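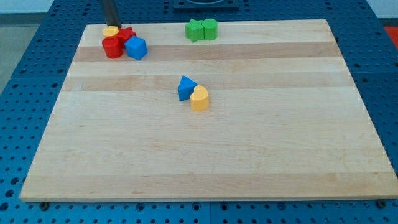
Good evening, and thank you for having me! I want to talk for 15 minutes about edge-glued boards, mostly maple ones, and why I think every home shop should make at least one before trying anything with joints. The pale strips are what people expect from maple. What I love is the warmer stuff, the slightly pinkish-tan bands that turn up between the creams, and one darker band running right across up near the toy blocks. Leave that on screen while people find seats. Ask who would have put the darker strip there and who would have hidden it underneath.

**Picking the strips**

- Start with the Flarwood story (keep it short this time). I went in for one length and came home with a trunk full, all from the offcut bin, and my best board came out of that bin.
- Color in maple: heartwood is darker, sapwood is pale, and most of what's sold as "white" is sapwood. Mixed bundles are cheaper. Buy the mixed bundles!
- Lay everything out dry on the bench first. Shuffle it. Go have a coffee. Shuffle it again.
- Wouter Postma's trick: squint until you only see light and dark. He's going to be in the second row, so make him stand up.
- Pass around the two loose strips from the bag, the cream one and the tan one. People always want to hold them.

**Glue-up**

- Run the grain the long way on every strip. Check the end grain too, before the glue comes out. I draw a big chalk triangle across the whole layout so I can put it back together when I panic, and I do panic.
- Water-resistant wood glue, thin and even, right out to the edges.
- Clamps above and below, snug. If the glue is pouring out, back off a bit.
- Demo: dry clamp only, no glue tonight. Clamps are in the blue crate with the Biltano sticker. Vitória Pinheiro is helping and knows which ones slip.
- Mention my first board, the one that bowed like a canoe. Hold it up. Pause for laughing.

**Flattening and sanding**

- Scrape off the squeeze-out while it's rubbery. Once it's hard it tears little chips out of the maple.
- Hand plane if you have one and enjoy it, sander if you don't. 80, 120, 180, then wipe with a damp cloth, let it dry, and sand again lightly. The damp cloth step makes such a difference. Say this twice.
- Soften the corners. Leave the front edge crisp enough that you can see the end grain, it's the prettiest part and hardly anyone looks at it.

**Finish**

- Food-safe mineral oil, plenty of it, left overnight. Then another coat.
- This is where the tan strips wake up. Bring the half-oiled scrap and show both ends!
- Never the dishwasher. Stand it on edge to dry after washing.

**Using it for other things**

- A flat, heavy board is a lovely surface for play as well. Red star, yellow hexagon, blue cube, red cylinder: bright blocks look wonderful on pale wood.
- If it's for kids, keep that one out of the kitchen and make a second. You'll want to make a second anyway.

**If there's time**

- Questions about walnut always come up. Yes, you can mix them. Sand with care, the dark dust gets into the pale wood.
- Someone will ask about end-grain boards. Separate talk, probably June.
- Sign-up sheet for the glue-up evening is by the door. Bring an apron and one clamp if you own one.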